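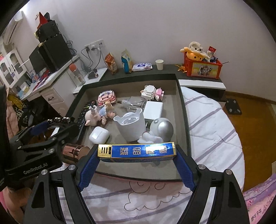
Notebook > Cartons > Glue seams > November

November, started 7:40 am
Clyde Obi, Prumside bench

Carrying on with the Cikach tuck-end cartons. Side seams are popping open after packing. The last entry ended with me blaming the glue, and I want to walk that back a bit.

Count from the sorted batch is finished. Total 1,200 cartons glued on the old settings. 1,044 held at the seam after resting overnight, 156 let go somewhere along the length. I counted a seam as failed if I could get a fingernail under any part of it without pushing. Partly open seams went in the failed pile. A few of the good ones felt crisp when squeezed and will probably need looking at again next week, but they stay in the good pile for now.

Most failures are at the top end of the seam, near the tuck. Hardly any in the middle. If the glue itself was bad I would expect them scattered.

Materials on the bench

Board is the Drelska folding boxboard, coated one side, grey-white back. Two lots in the building, old lot on the lower rack and new lot by the roller door. I did not keep them apart when the batch was run, which was careless. From the stamps on the waste strip I have been able to work out the lot for most of the failed pile but not all of it. The new lot is over-represented. Can't put a proper figure on it as I don't know how many of each went through.

Glue is the Roussel water-based, the thin one. Same drum as last month. Lid was left sitting loose over the long weekend and there was a skin on top. I lifted the skin off in one piece and strained the rest through a paint sieve. No lumps. Drew some down on glass beside a sample from the unopened drum and they dried at the same rate and looked the same. Pulled both with tape the next morning, no difference I could feel.

Finish is foil on the front panel and both sides, aqueous varnish over everything except the glue flap. At least the flap is meant to be bare. See below.

Varnish on the flap

Put a drop of water on the glue flap of a failed carton and a drop on a held one. On the held one the drop flattened out and soaked in while I stood there. On the failed one it sat up round at the tuck end and soaked in at the other end of the same flap. Repeated along the flap with a row of drops. Beading stops a little short of halfway.

So there is varnish on part of the flap that shouldn't have any. The coating blanket has either shifted or stretched, and it's laying varnish over the knockout at one end. That matches where the seams open. It also explains why I couldn't reproduce the fault with hand-cut strips last week, as I cut those from the middle of the sheet where the knockout is still in register.

Checked sheets at the front, middle and back of the stack. Front of the stack is clean. Back of the stack is the worst. The blanket moved during the run.

Marked the bad sheets with a pencil cross in the gripper margin. Please don't use them for make-ready until I've finished with them.

Peel tests

Cut strips across the flap from both ends of the blank, glued by hand with the wire bar, pressed under the flat weight, left until after lunch.

Bare end: fibre tear the whole way, every strip. Back of the board comes off on the flap in a fuzzy layer.

Varnished end: clean peel. Glue stays on the inside face of the side panel as a shiny film and lets go of the flap completely. A small amount of tear at the very edge where the varnish runs out.

Varnished end, flap scuffed first with the grey pad: mixed. Better than untouched, with patches of tear, and patches where it peels off clean. Would not trust it. Scuffing by hand for a whole job is out of the question anyway.

Varnished end, double coat of glue: no better. The second coat only made it slower to grab, and the panels slid before they set. Two strips dried crooked and I threw them out.

Varnished end, hot melt from the hand gun: grabs well, very stiff, some tear. The seam stands proud though, and the carton won't fold flat without a ridge. Cikach ship flat and stack high, so a ridge is no good to them. Could be a rescue for cartons that are already erected and filled. Keep in mind.

Old lot against new lot

Did this separately so I wouldn't muddle it with the varnish. Unvarnished offcuts from both lots, same glue, same bar, same weight. Both tore fibre. The new lot took longer to get there. At 2 minutes the old lot was already tearing and the new lot still peeled wet. At 4 minutes there was nothing between them.

The back of the new lot feels smoother and the water drop takes longer to go in. I'd guess it is sized harder. It isn't a fault, but the compression section on the folder-gluer is set for the old stuff and the cartons are coming off the belt before the new lot has had time. That would give us weak seams even with a clean flap, and it makes the varnish problem look worse than it is.

Belt speed needs to come down for the new lot. Have written this on the card taped to the delivery end.

Foil

While I had everything out I looked at the foil as well. Cikach complained about picking at the corners of the narrow panels. Under the loupe the picks are all on the crease, never on the flat. The foil is cracking when the crease is made and the rub from the next carton lifts it off.

Tried creasing with the wider channel. Much better. There is still a fine line when you tilt it to the light but nothing comes off on white tissue. The wider channel makes a softer corner, and the carton looks a bit less sharp standing up. I had one of each beside the kettle all morning and picked the softer one up more than once without noticing, so I don't think a customer will mind. Cikach get to decide that, not me.

Grain direction is right, for the record. Tore a strip both ways to be sure. Grain runs parallel to the long creases on every sheet I pulled.

Heat on the foil stamp was a touch high last time going by the haze around the small lettering. Backed it off slightly and the edges of the letters cleaned up. Any lower and the thin strokes start dropping out. The working window is narrow on this board and the new lot seems narrower again. Need to do that one properly with a ladder of settings, have only done it by feel so far.

Humidity

The wall gauge is not to be believed. It read the same with the roller door open in the rain as it did with the heater on. I've hung the old dial one off the end of the rack and will write down both for a while.

Board near the roller door had a slight curl toward the print. Wrapped the stack again and moved it in beside the guillotine. Whoever cuts the wrap open, please tape it closed when you've taken what you need.

To do

Pull the coating blanket and check it against the die drawing. If it's stretched, cut a new one and make the knockout a bit wider on the flap side. There's room before it shows on the finished carton.

Run a short stack with the new blanket, pull sheets from the front, middle and back, and do water drops on both ends of the flap before anything goes near the gluer. It takes a minute and we should be doing it on every varnished job.

Re-glue trial on the new lot at the slower belt speed. Rest overnight, same fingernail test.

Ring Drelska and ask if the sizing changed between lots. Ask for the sheet on both.

Ask Cikach about the softer corner. Send a pair, one of each crease, labelled on the inside of the bottom flap.

Order tissue and more of the grey pads. We're out of wide pencils too.

Work out what to do with the 156. They can't be re-glued with the Roussel. Could strip them for insert card, the back is clean enough.

Added 4:15 pm

Blanket is off. It has crept at the clamp on the operator side and the cut edge no longer squares up with the drawing. The clamp bolt was only finger tight. Tightened the others while I was there, and they weren't much better. Cutting a new blanket tomorrow morning from the roll under the bench.

Drelska rang back. They're sending the sheets for both lots. The person on the phone thought the new lot came off a different machine but wouldn't say for sure.

The strips from this morning are pinned to the corkboard in order, bare end on the left. Leave them up please, I want to see if the hot melt ones go brittle over the week.

Prumside workshop notebook | Contact the bench: ext. 4 | © Prumside | Back to top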